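Week 6 notes: Cloth
Robots Lab, Wednesday section, room 16

Okay, towels. I've moved these up from week 8 so you get a full session with them before the Pruten demo, and I'm glad I did, because cloth is my favorite thing to teach!

Last week you picked up blocks. A block has one pose and keeps it. A towel has more shapes than we could ever list — so we don't try to model the whole thing, we look for an edge or a loose flap and work from there.

What I'd like from each pair by the end of lab:

40 demos of the fold, by hand, with the hand-held gripper
Start each one with the towel bunched up, and bunch it differently every time
Swap operators halfway (Amrit, this means you too)
Save to the Ollow folder, named with your pair number

Go slowly on the approach. Velimir's pair recorded 230 demos last term and the fast ones were the ones we threw out, mostly blur. Open the fingers before you get to the cloth, come in low, and get one pad on each side of the flap. Then close. If you pinch the table you'll feel it right away — back off and start over.

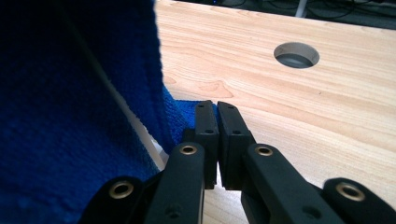

Fig. 1. Fingertips at the edge of the blue towel, left pad against the hanging flap.

For next time, read the Memon chapter on grasp points (skip the proofs, I always do) and bring one question about it. Lab opens at 5:04, right after the robotics club clears out.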